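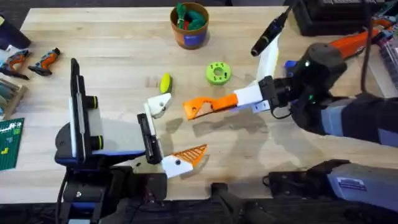
Pale boards, straight grain and a few faint darker stains.

Wooden tabletops: the questions I get most

I'm Kristýna Brabec and I make and refinish tabletops at Clumska, mostly for workrooms, kitchens and the odd classroom. These are the things people email me, usually in a bit of a panic with a tea towel in one hand. Have a look through before you write — but do write if you're stuck!

My light top has gone darker in patches. Have I wrecked it?

Almost certainly not. Pale timber shows everything: coffee, oily hands, the ring off a tin of screws. Faint marks like the ones in the photo wouldn't keep me up at night, and I'd happily go on using a top with them for years. If they really bug you, start with a damp cloth and a drop of plain dish soap, wipe with the grain, dry it off and have another look in the morning.

Is it a stain or just a shadow?

I laugh, but I've been sent photos of shadows more than once (and sanded at one myself, in my first shop, under a terrible lamp). Move the light. If the dark patch moves too, put the sandpaper away.

What grit should I use?

For a light mark on an oiled top I go straight to 200 and see how I get on. If you need to go coarser, go coarser over the whole board end to end, otherwise you'll have a little dish in the middle that catches your eye every time you sit down. Finish at 300 if you like a silky feel. Always along the grain. On long straight-grained boards a scratch going the other way sticks out like anything.

Do you sand by hand or with a machine?

By hand for spots, with a random orbital for a whole top. My block is a scrap of cork glued to a scrap of pine and I'm very fond of it.

Which finish do you use?

Bullach hardwax on most things. It's matte, it doesn't yellow the colour too badly, and you can patch it. I did use Tindow varnish for a while and it's tough, but once something heavy chips it you're redoing the lot, so now I only offer it on tops that get wiped down all day long.

Can I bolt or clamp gear to it?

Yep, go for it. Put a flat pad between the metal and the wood, snug it up, then check it again after a week as the timber settles. If you're drilling right through, seal the inside of the hole with a bit of finish on a cotton bud. Everybody skips that step and then coffee finds its way in.

What about rubber feet?

Ah, rubber feet. Some kinds leave a grey or yellowish mark on pale wood, and it goes in deeper than you'd hope. Cork or felt discs underneath will save you the grief. For equipment that never moves, I'd still lift it once in a while and wipe under there.

How often does it need oiling?

When water stops beading on it. In a dry heated room that might be twice a year, in a spare room hardly ever. Thin coats, rub it in, wipe off more than you think you should. And please lay the oily rags out flat outside to dry, as they can catch fire bundled up in a bin.

What sizes do you make?

The standard ones are 163 cm or 200 cm long, both 89 cm deep. Other sizes are fine — send me a sketch on the back of anything. The trestles are the Jelínek ones, sold separately, and they fit both lengths.

Can you refinish a top I already own?

If it's solid wood, yes. Take the legs off first if you can, and tell me what's been put on it over the years, even if the answer is furniture polish and hope. I'm booked up until May at the moment, but small repairs sometimes sneak in earlier, so it's worth asking.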